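Usstead tabletop grasp set: README

Last edited April 27, 2022

What this is

Teleoperated recordings of one arm and one gripper at a kitchen-style table, made to check a claim we kept reading and did not believe: that a stock parallel gripper with flat fingers is "good enough" for small household items, and that the fancier fingertips mostly sell fingertips. We compared the stock Venport fingers with a padded set from Celeleck. Everything else stayed the same, or as much the same as a table in a lived-in room allows.

We are publishing the set because the comparison came out muddier than either vendor's product page suggests. Please don't quote it as a win for one side.

Contents

758 episodes in total. Each episode folder holds the color video, joint positions, gripper opening and a one-line text label. Failed grasps are kept. So are the episodes where the operator gave up, marked "abandoned" in the label file. If you filter those out before computing a success rate, say so.

Objects and layout

The table carries small things to grasp and larger things to avoid. The mug and the boxed cans count as obstacles in most tasks, and the label file says when they don't. The small black cylindrical piece is the object people should look at first. It is dark, the gripper is dark, and any vision model that claims to tell the two apart deserves a second look at its masks.
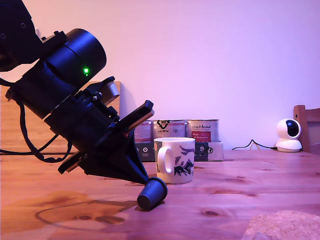

Gripper over the table, black cylindrical object on its side, mug and cans behind.

The wood grain and knots are a known nuisance. One of our own baseline detectors fired on a knot in 13 of its 70 test episodes, with confidence higher than it gave the mug. We left the table bare anyway. A plain mat would have made the numbers prettier and told you less.

Lighting

Colored room light, with a pink to lavender cast on the wall. We did not correct white balance. Two consequences:

- Color-based segmentation tuned on daylight footage will do badly.
- Shadows on the tabletop are strong enough to be mistaken for objects, and the arm's own shadow is the worst of them.

Camera notes

The view is not identical across episodes. Framing shifts between recordings, so do not assume a fixed extrinsic calibration.

The small white security camera on the table is part of the background. No footage from it is included. 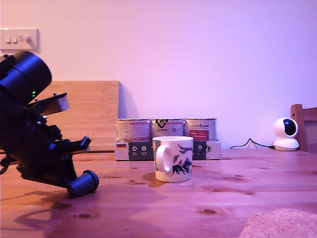 Known problems

- Gripper opening is logged from the motor command, not measured. When a finger stalls against an object, the log says it closed. This affects both finger sets and we have no fix.
- The padded fingers were always tested second. Operators had more practice by then. Any gain you see for them should be read with that in mind.
- 7 episodes have no text label. They are listed in missing.txt.
- Timing between video and joint data drifts in long episodes. Resample before training.

Controller

Recorded with the Ó Gríofa controller at default gains. Its documentation promises "compliant contact." We saw contact.

License and use

Free for research use. Commercial use by request.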